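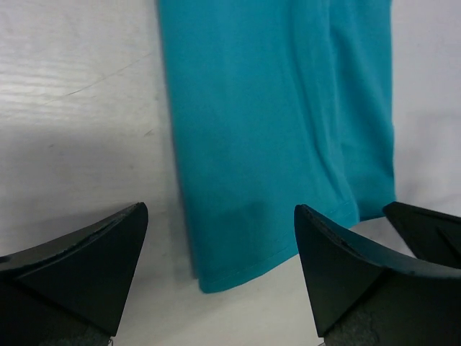
Economist, Price Statistics (full-time, fixed term)

Reference: 1294
Posted: 09/05/2019

Flestari compiles regional price and output indexes for state agencies and private subscribers. The Consumer Prices Unit is hiring one economist to work on the monthly index and its annual reweighting. The post reports to Ilse Buschmann, head of unit.

Term and location
The appointment is for 3 years and may be extended once. The post is based at the Oron office. Remote work is possible outside the production week, subject to approval by the head of unit.

Duties
Maintain expenditure weights for the 205 item groups in the index basket.
Review outlier reports and decide on imputation for missing quotes.
Prepare the seasonal adjustment run and document any change in model settings.
Draft the technical note issued with each release, including revisions to earlier months.
Assist with the move of the production code from the MacDonald system to Nurine. Parallel runs will continue until July.

Requirements
Master's degree in economics, statistics or a related field. A bachelor's degree with relevant work experience will also be considered.
Working knowledge of index number theory, including chained Laspeyres and Fisher formulas.
Ability to write and maintain code in R or Python.
Clear written English.
Authorization to work in the United States. The unit cannot sponsor visas for this post.

Experience with scanner data or hedonic methods is useful but is not required. Prior use of Nurine is not expected; training is given during the first month.

Conditions
Paid leave is 21 days per year, plus public holidays. All staff in the unit sign a confidentiality agreement covering unreleased figures and may not trade in inflation-linked securities while employed.

How to apply
Send a resume, a cover letter of one page and a code sample to the personnel office, quoting the reference number. Shortlisted candidates will complete a written exercise on a supplied price dataset before interview. Applications without a code sample will not be reviewed.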